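おままごとの台所には、なぜいつも水切りボウルがあるのか

食べられないものばかりの台所について、ひと月ほど考えていた

八月の終わり、姪が四歳になるというので、おもちゃの台所道具を買いに出かけた。こちらは独身で、自宅の台所には鍋がひとつ、フライパンがひとつ、栓抜きが三本ある。三本目の栓抜きを買った経緯は思い出せない。そういう人間が、四歳児の台所を一式そろえるという大役を引き受けたのである。

売り場は思ったより広かった。木製の包丁、布のレタス、マジックテープでくっついた人参。棚の端から端まで歩いて最初に気づいたのは、どのセットにもほぼ例外なく水切りボウルが入っていることだった。フライパンがないセットはある。皿が一枚しかないセットもある。それでも水切りボウルはある。本物の台所に暮らして二十年、私は水切りボウルを持ったことがない。パスタの湯は鍋の蓋をずらして捨てる。ときどきパスタも一緒に捨てる。

おもちゃの水切りボウルが湯を切ることは、まずない。子どもは水のない流しで、濡れていないブロッコリーを入れて振る。振って、じっと待つ。待ち時間まで再現されているところに感心した。

結局その日は何も買えず、喫茶店で二杯目のコーヒーを飲みながら、知り合いの編集者に電話をした。事情を話すと、それは記事になりますね、と言われた。誕生日プレゼントを買えないことが仕事になったのは初めてである。

最初に会いに行ったのは、小さな玩具メーカー、フキデルで企画をしているソレーヌ・ルブランさんだった。事務所の机には、プラスチックの野菜が入った箱が積んである。来客用の茶菓子の皿にもプラスチックのクロワッサンがひとつ混じっていて、私はそれを取った。かじる前に気づいたと記しておきたい。

「台所の道具は、形でわかることが一番です」とルブランさんは言う。「水切りボウルは、穴があるだけで水切りボウルになる。デザイナーにとってはありがたい道具なんです。反対に難しいのが鍋です。蓋を外すと、バケツにも帽子にも見えてしまう」

試作品を子どもたちに渡すと、鍋は実際に頭に載せられるのだそうだ。水切りボウルも載せられますが、と彼女は付け加えた。その場合は宇宙飛行士のつもりだという。鍋をかぶった子は騎士になるらしい。分かれ目がどこにあるのか尋ねたが、そこは社内でも意見が割れているとのことだった。

フキデルの現行カタログに載っている台所用品と食べ物は、全部で一三八点。去年までは一三九点あった。減った一点は何かと聞くと、ルブランさんは少し黙ってから「セロリです」と言った。誰も料理に使わなかったのだという。四歳児の献立会議で落ちたセロリのことを、私は帰りの電車でしばらく考えた。

ケチャップは逆に、外そうとすると必ず反対される。赤い容器に白い蓋というあの姿は、字の読めない子どもにもすぐ通じる。しかもケチャップには、切ることも、むくことも、茹でることも要らない。逆さにして振れば料理が済む。プラスチックの目玉焼きにかけ、魚にかけ、ケーキにもかける。私が三十代の前半に実践していた食生活とほぼ同じである。

売り場で見かけたかぎり、おもちゃのケチャップはたいてい、隣に並ぶ食器より堂々としている。小さな皿に寝かせると、皿のほうが受け皿に見えてくる。縮尺のことを言い出せばきりがない。レモンと鶏がほぼ同じ大きさで、卵がそれに続く。世界各地の建築を百分の一で統一して並べる公園があるが、おままごとの台所を設計した人は、あの公園には就職できないだろう。

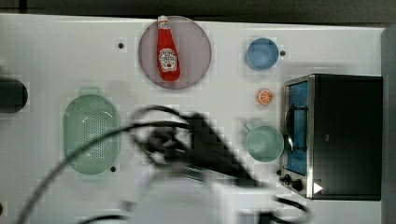 色の問題もある。大人の台所道具はこの何年か、ひたすら黒と灰色に向かってきた。子どものほうは長らく赤と黄色と青の三色で押し切ってきたのだが、近ごろは淡い緑や水色、くすんだ藤色が増えている。食卓に出しっぱなしでも部屋の調子が崩れないから、と売り場の人は言う。つまり親の都合である。四歳児がくすんだ藤色を望んだという記録は、少なくとも私は見つけられなかった。

そのなかで食べ物だけは譲らない。オレンジはどこまでもオレンジ色で、断面には放射状の筋がくっきり入っている。皿やカップがどれほど大人びても、ケチャップを灰色にしようと言い出すメーカーはまだ現れていない。現れたら、私はその会社に取材に行く。

半分に切ったオレンジというのも、考えてみれば妙な品物だ。丸ごとのオレンジは持っていないのに、半分だけ持っている。残りの半分はどこにあるのか。ルブランさんによると、丸いままではボールとして投げられてしまうので、切った形のほうが食べ物として長く扱われるのだという。「投げられるまでの時間が延びる、ということですけれど」

次に訪ねたのは、古いおもちゃを直して売る店、ロルビーである。店主のシャバニ・ルゲマリラさんは、もとは本物の台所家電を修理していた。店の奥の作業台には今でも両方が載っていて、慣れない客には見分けがつかない。私は慣れない客だった。

「大きさで見分けようとすると間違えます」とルゲマリラさんは笑う。「つまみを回してごらんなさい。おもちゃのつまみのほうが、いい音がする」

言われたとおり、棚にあったサントロという銘柄の小さなオーブンのつまみを回すと、たしかにカチカチと気持ちのいい音がした。何の温度も上がらないのに、ひどく仕事をした気になる。自宅の電子レンジのつまみは、もう二年ほど何を選んでも「あたため」にしかならない。そちらを持ち込めば直りますかと聞いたら、ルゲマリラさんは型番を聞いて、優しく首を振った。

おもちゃのオーブンで壊れるのは、決まって扉だという。閉める力より開ける力のほうが強いからだ。焼き上がりを待てない子どもが、入れて二秒で開ける。また閉める。また開ける。ルゲマリラさんの帳面によれば、この夏に直したオーブンの扉は一〇〇枚を超えた。つまみの修理は数えるほどしかない。

「本物のオーブンは、一日に何度も開けないでしょう。おもちゃは一時間で一年分開きます。だから蝶番は、本物より丈夫なものに替えておくんです」

扉の内側から出てくるものの話も聞いた。ビスケットのかけら。クレヨン。片方だけの靴下。一度は、父親の車の鍵。鍵は持ち主に返したが、こんがり焼けたことになっていたので、返すときに子どもから「熱いから気をつけて」と注意されたそうだ。父親は、ちゃんと「あちち」と言って受け取った。なかなかできることではない。

ロルビーには、道具を一式借りて試せる小さな卓がある。商売の邪魔にならないかと気を揉みつつ、私も座らせてもらった。皿を置き、その上にケチャップを置き、カップをふたつ出した。そこで手が止まった。次に何をすればいいのかわからない。

隣には、五歳くらいの先客がいた。こちらの卓をちらりと見て、何屋さんなの、と聞く。何屋でもない、と答えると、あきれた顔をされた。それから彼女は私の皿を引き取り、オレンジを水切りボウルに入れ、よく振り、オーブンに入れ、二秒で出した。

「はい、おすし」

おいしい、と私は言った。熱いから、と彼女は言った。またしても熱いのである。この台所では何もかもが熱い。すしですら熱い。代金を聞くと一三六円だった。端数の根拠を尋ねたところ、「ぜいきん」と返ってきた。十月の増税を前に、世の中のどの店よりも対応が早い。

観察していて面白かったのは、料理そのものより片づけのほうだ。彼女は食べ終わった皿を重ねず、ひとつずつ卓の上に離して並べた。皿の隣にカップ、カップの下にオレンジ、少し離れて水切りボウル。どれも互いに触れていない。大人の目には出しっぱなしにしか見えないが、触ろうとすると止められた。もう片づいているのだという。

これについてはルブランさんにも電話で聞いてみた。彼女の考えでは、収納とは見えなくすることだと思い込んでいるのは大人だけで、子どもには全部見えている状態がいちばん片づいた状態らしい。料理人が仕込みを終えた調理台に似ています、とも言った。すばらしい見解だと思い、その晩さっそく自分の机に適用した。請求書、栓抜き、取材ノート、もう一本の栓抜き。全部見えている。全部見えているのに、翌朝、請求書だけが見つからなかった。

おもちゃの台所には、足りないものもある。ごみ箱がない。布巾がない。生ごみの水を切る網もないし、賞味期限の切れたごまだれもない。私の冷蔵庫の扉にはごまだれが二本あり、どちらが新しいのかを確かめる勇気が出ないまま秋になった。こういう品をおもちゃにしてみたらどうかと提案したら、ルブランさんは丁寧にメモを取ってくれた。ただ、ペンの蓋は閉まったままだったように思う。

ルゲマリラさんの意見は少し違う。布巾は要る、と言うのである。彼の店に来る子どもは、たいてい自分の袖で卓を拭く。大人がしているのを見ているからだ。そこで一度、小さな布巾を二十枚縫って置いてみたところ、半日で全部なくなった。人形の布団になっていた。

最後に、ゴッドゲートという問屋の倉庫も見せてもらった。棚という棚に、食べられない食べ物が眠っている。エビフライだけの箱があり、目玉焼きだけの箱がある。担当の人は在庫表を指でたどりながら、今年はマグカップの出がいいと教えてくれた。理由を聞くと、親が一緒に遊ぶときに持つのだという。料理は子どもがして、大人は取っ手を持ち、座って飲むふりをする。床から立ち上がらずに済む唯一の役である。四十を過ぎた人間の膝にとって、これほど切実な商品開発の動機もない。

帰りに倉庫の事務室で本物のお茶をいただいた。マグカップの底に茶葉がひとつ沈んでいて、それを見てようやく中身があると確信した。ひと月も取材をしていると、器に何か入っているほうが不自然に思えてくる。

さて、姪のプレゼントである。誕生日には間に合わず、電話で謝った。姪は、いいよ、と言い、それから小さな声で、なるべく早くね、と付け足した。取材が一段落したところでロルビーに戻り、ルゲマリラさんが蝶番を替えたばかりのオーブンと、カップをふたつ、ケチャップを一本、半分のオレンジを選んだ。水切りボウルは最後まで迷った。私の人生には一度も必要のなかった道具である。

包んでもらっているあいだに、隣の棚に本物の水切りボウルがあるのを見つけた。少し大きいだけで、形はおもちゃとほとんど変わらない。両方買った。

届けた日の夕方、姪はオーブンの扉を二秒おきに開け閉めしていた。ボウルのほうは頭に載っていた。宇宙飛行士かと聞くと、ちがう、いちごだと言う。業界の見解に照らして新しい説なので、ルブランさんに報告しておいた。私のボウルは流しの下にしまってある。パスタは相変わらず、鍋の蓋をずらして湯を切っている。

（二〇一九年九月二十五日 記）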